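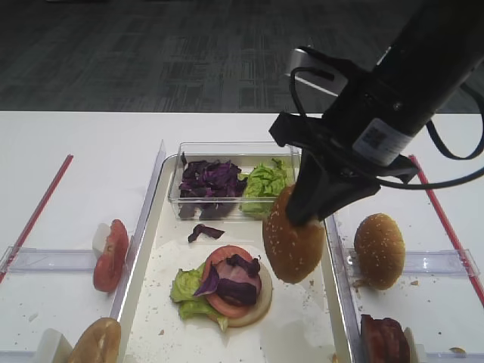
The Plavalville bun is a soft, slightly sweet bread roll, baked mainly for hamburgers and other hot sandwiches. It takes its name from the market town of Plavalville, where the baker Leif Mikkelsen first sold it from his shop on Carrilho Street, and it's still the roll most families there will put on the table when friends come round for supper.

The dough is an enriched one, made with milk, butter and a little egg, and it's left to rise twice – once in the bowl and once on the baking sheet – before it goes into a fairly hot oven. Mikkelsen's own recipe called for 2000 grams of flour and 189 grams of butter, and made enough rolls to keep a large household going for a day or two. Sesame seeds are the usual topping, though poppy seeds have their supporters, and the older bakers will happily argue the matter for as long as you care to listen.

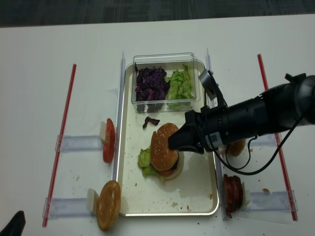
Fillings vary a good deal from one kitchen to the next. Beef is the most common, but fried fish is well liked in the harbour district of Prastell, where the rolls are also made a touch smaller and eaten with pickled onions. The cut sides are nearly always toasted first, in a dry pan or under the grill, so that the crumb doesn't go soggy.

A plainer version without egg, known as the Jovis roll, is sold mostly in winter and is generally eaten with soup.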